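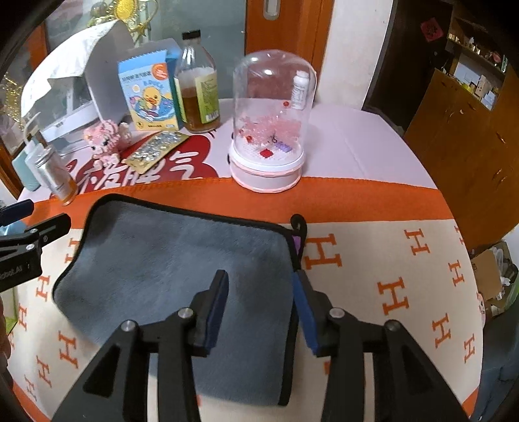 I got the Pretthorpe job because Booker Crenshaw had the flu. Pretthorpe sells houses — or it lists them, anyway, and takes a cut when somebody else sells them — and Booker was supposed to pitch the spring campaign to their board at nine in the morning. So at midnight there I was, cross-legged next to the cream blanket with the orange H's all over it, writing taglines on the back of a water bill. I had 86 of them. I read the best ones out loud to the clear plastic dome with the pink thing inside, and I swear it liked number 3.

"Come home to more," I told it. More what? I had no idea!

Shoshana Blackwood picked me up at eight and made me say it again in the car. She's our account director and she drives like she's late for her own wedding.

"It's fine," she said. "It sounds like a buffet, but it's fine."

The board turned out to be two people, Emmett Whitlock and a guy from finance who never gave his name. Emmett had a printout of the last campaign, the one Endudix did for them, with a golden retriever on a porch. It cost a fortune and brought in 2185 calls, he said, and most of them were asking about the dog.

I had slides. I had a whole speech about billboards and bus shelters (Booker's speech, really, with his jokes taken out). But Emmett kept looking at that porch, and I heard myself say, "So who lives there?"

"Where?"

"In the house. With the dog."

He thought about it for a long time. Then he started telling me about his aunt's place in Plernadham, the screen door, the bad plumbing, how she cried when she sold it and then bought a boat. The finance guy put down his pen. Shoshana kicked me under the table, so I quit clicking through the slides and started writing on the water bill again.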